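20 October 2026

Dye bench, second round of the madder tests. Maritza Cuadros mixed the baths this morning and I did the weighing and the rinsing.

Stock is the Visetti root powder, new bag. The old Aranda bag ran out in March and I can't find the notes on how it was ground, so don't compare shades across the two. Alum from the Torkton tub.

Bath 1: 200 g cotton, scoured, alum mordant, tap water. Held under a simmer. Came out a brick color, patchy along one fold where it sat against the side of the pot.

Bath 2: 209 g cotton (overweighed, left it). Same mordant, chalk added to the water. Redder and more even. Maritza thinks the chalk is doing most of the work and I agree, but the pot was also bigger and I stirred it more.

Exhaust baths went on straight after with the leftover liquor. Both pale, closer to pink than peach. Worth keeping for linings.

Total liquor left is 345 ml, in the jar on the Musness shelf with a lid on. Use it or dump it before it goes sour. 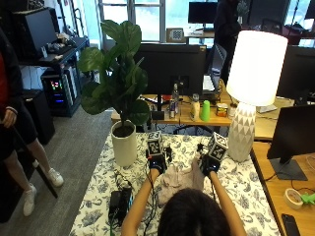

Wash test still to do. Plan is to cut a strip from each piece, wash with plain soap, dry flat and compare against the unwashed half. Same for light, with a card over half of each strip in the south window.

Need: pH strips, another thermometer, string tags that don't bleed. The blue ink ran again.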